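Ticket 2339 - Stander label printer skips every second label
Status: Resolved
Opened by: Elsa Brekke
Assigned to: Joar Tveit
Area: Seed library, front desk
Opened: 2023-05-09

Elsa Brekke wrote:

Hi all! The seed library is going wonderfully, we have more packets coming back than we can shelve, and of course the label printer has picked this week to act up. It prints one good label, then pushes out a blank, then prints a good one, then a blank. It did this all morning. I'm using the same template as always (the one with the plant name, the year and the sowing month) and the same computer.

What I tried so far:
Turned it off and on.
Took the roll out and put it back in.
Printed from the other user account.
Printed a plain text label with no template at all. Same thing, good, blank, good, blank.

The swap is coming up and I would love to have the bean packets labeled before then. There are so many beans this year!

Joar Tveit wrote:

Thanks Elsa, great start, that saves me half the questions. The plain text test is really useful, it means we can leave the template alone for now.

Can you tell me which roll is in there? The end of the core should have a name and a size on it. Also, when you open the lid, is there a small clear window on the left side of the paper path? That's the gap sensor. It looks for the space between two labels, and if it misses one it keeps feeding until it finds the next.

Elsa Brekke wrote:

The core says Braltow, 37 mm. We used to buy the Chamoun ones but the shop was out of them in November and Ulla ordered these as a replacement. They've been in the cupboard since then and I opened the first box yesterday. I found the little window! It has a bit of fuzz on it.

Joar Tveit wrote:

Now we're getting somewhere. Two things at once, so let's take them one at a time or we won't know which one did it.

First the window. Power off, lid open, dry cotton swab, wipe it gently from left to right. Please don't use the glass cleaner from the kitchen, it leaves a film. Then put the same Braltow roll back and print four labels.

Elsa Brekke wrote:

Cleaned. A surprising amount of gray came off. Printed four, and I got good, good, blank, good. So it's better but not cured. Very exciting anyway, I have never been inside this thing before.

Ulla Magnusson wrote:

Jumping in because I ordered the rolls. The listing said they fit the Stander, and they do go in fine. I still have the packing slip if it helps. There are nine boxes left so I would really like these to work!

Joar Tveit wrote:

No need for the slip, Ulla, and don't send anything back yet. I think the rolls are good. My guess is that the gap between labels is a little narrower on these than on the old ones, and the printer is still set up for the old gap. It learned that spacing once and has been holding on to it ever since.

Elsa, this is how you get it to learn the new one:

1. Load the Braltow roll and close the lid until it clicks on both sides.
2. Hold the feed button down until the light blinks twice.
3. Let go. It will run out a short strip of blank labels and pull back. Leave it alone while it does that, even if it sounds unhappy.
4. When the light is steady, press feed once. One label should come out and stop right at the tear edge.

If it stops in the middle of a label, run it again from step 2.
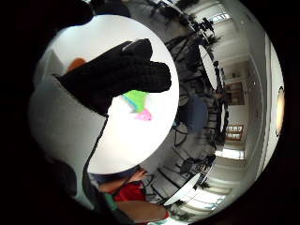
One more thing before you start. Check the label size in the print window on the computer as well. If it still has the Chamoun size selected, the computer and the printer will disagree and you'll be back to blanks no matter how well the calibration goes. Choose "custom" and type in the size from the core.

Elsa Brekke wrote:

Did all of it. The first time it stopped in the middle of a label, so I ran it again like you said, and the second time it stopped exactly at the edge. Then I changed the size in the print window, which was indeed still on the old one.

Printed ten. Ten good labels! Printed the whole bean list after that, 100 labels in a row, and there wasn't a single blank. I am thrilled. The print looks a touch lighter than before, though. Is that the roll too?

Joar Tveit wrote:

Fantastic! Yes, lighter print is normal with a different paper. Go to the darkness setting and move it up one step, then print a single label and look at the thin letters. If the small e's start to fill in, go back down. I wouldn't go to the top of the scale, it's hard on the print head.

Elsa Brekke wrote:

One step up was perfect. The Latin names are nice and sharp now, even the long ones.

Melquiades Cuevas wrote:

Question from the annex. We have the same Stander model and I was going to take two of those boxes off Ulla. Do I need to do the calibration too, or does it come over with the template?

Joar Tveit wrote:

You need to do it on yours as well. The spacing is saved in the printer and the template only knows the size. Same steps, and clean the window first while you have the lid open - it takes a minute and I bet yours has fuzz too.

Melquiades Cuevas wrote:

It had fuzz. All working, first try. Thank you!

Joar Tveit wrote:

Lovely. I've added the calibration steps to the Budimo help page under "Blank labels" and put the Braltow size there. If we ever go back to Chamoun rolls, run the same steps again and switch the size back.

Closing this one. Elsa, please reopen it if the blanks return.

Elsa Brekke wrote:

Will do. On to the squash!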